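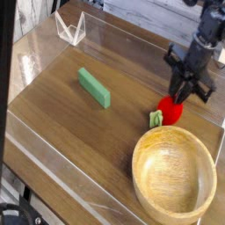 Trilok asked after the November meetup whether the arm could do the same pick twice in a row without someone leaning over it, and said that until it could he would keep calling it a lamp. Fair comment at the time. Most of this talk is the answer to it.

Opening. Say name, say workshop, say that the arm is a shared build and that Irfan Wuisan did the wiring and all of the power side. I did the gripper mount, the tray and the pick routine. Questions about the supply go to Irfan.

Do not read the parts list aloud. It is on the handout.

1. What the cell is

Table, clear acrylic tray on top, arm coming in from one corner. Gripper is a parallel jaw. Props are a toy apple, a green block and a wooden bowl. Task is pick and place: apple to bowl, then block to bowl, then everything back out by hand.

Mention that the tray came late. For the first weeks we ran on bare wood and the apple rolled off the table often enough that we stopped logging it as a fault. The walls keep the parts inside the reach of the arm. They also reflect the shop lights, which matters in section 4.

Somebody will ask why an apple. Round, light, and it does not care if you crush it a little. The block is the easy part. If a gripper cannot pick the block, stop and fix the gripper.

2. The frame and the mount

Uprights are black metal. First mount was a printed bracket, and it flexed. You could push the wrist sideways with one finger and watch the jaws move. Second mount is cut plate from Chaudhary, bolted through. No visible movement at the jaws under the same push.

Torque the mount bolts, run the arm for an hour, torque them again. We skipped the second pass once and lost a day looking for a software bug.

(Pause here. This is the point where Pankaj usually wants to talk about adhesives. Take it at the end.)

3. Calibration

Keep this short, people have trains.

The routine touches off at 3 points on the table and fits a plane. Earlier version used one point and assumed the table was level. It was not. The error did not show near the base and got worse toward the far edge, so the arm would pick well on one side and press into the wood on the other.

Procedure as it stands:

Home the arm.
Close the jaws fully.
Jog to each point at the slow setting and store it.
Check the fit error. If it is out of limits, redo all the points.
Open the jaws and run the dry cycle, no parts on the table.

The dry cycle is there to catch a bad store. Vivek Grewal ran without it in the spring and bent a fingertip. The bent one is in my bag if anyone wants to handle it.

4. Finding the parts

Color threshold, nothing clever. Red for the apple, green for the block. Both separate well from the brown of the table.

Problem one: a glare streak from the acrylic was sometimes picked up as an object. Fix was a mask along the walls, set by hand. If the tray moves, the mask has to be redrawn. We have not automated this and I am not going to claim we will.

Problem two: more than one green thing on the table. There is a small pale green leaf piece that lives with the apple, and the detector liked it. Fix was a minimum area and a shape check. The block is long and straight-sided and the leaf is not.

Problem three: the block's angle. When it lies diagonally the wrist has to turn to match before the jaws come down. The routine takes the long axis from the fitted rectangle. For a while it took the short axis instead about half the time, and the jaws tried to grab the block end to end. They do not open that far.

5. The grip

Slow down here, it is the part people come for.

Approach is straight down. Jaws open, fingers pointing at the table, descend to the height of the part, close until the motor current rises, hold, lift. The current limit is set per part. Apple gets a low limit, block gets a higher one.

With a round part the height is what counts. Too high and the fingers close on the upper curve and squeeze the apple out downward. Too low and the tips hit the table. We settled on closing just below the widest point. Shalini Tomar worked this out with a ruler and a marker pen, after I had spent two evenings tuning current.

Servo notes: the Sinovness unit we started with was adequate but ran warm on long holds. The Tredora replacement has been fine. I have no comparison data beyond that, so do not ask me for a recommendation.

6. Numbers

Logged cycles on the current mount: 3692. A cycle is one part into the bowl.

Final acceptance run was 90 cycles in one sitting, with 8 failures. Most were the apple coming to rest against the tray wall, where the jaws have no room to open. The rest were release errors - the apple stuck to a finger pad for a moment and landed on the rim of the bowl.

Wall case is still open. Options are a nudge move to push the part clear, or thinner fingers. I prefer the nudge. Irfan prefers the fingers. He has a drawing.

7. Close

Files are on the Pislow share in the folder marked arm, including the plate drawing and the mask tool. The mask tool has no documentation. Open session at the bench is Sat 25 July, bring a part you think it cannot pick. Nothing with liquid in it.

Then questions. If the projector has failed by now, skip straight to the bent fingertip and pass it around. Pankaj Chaturvedi on adhesives goes last.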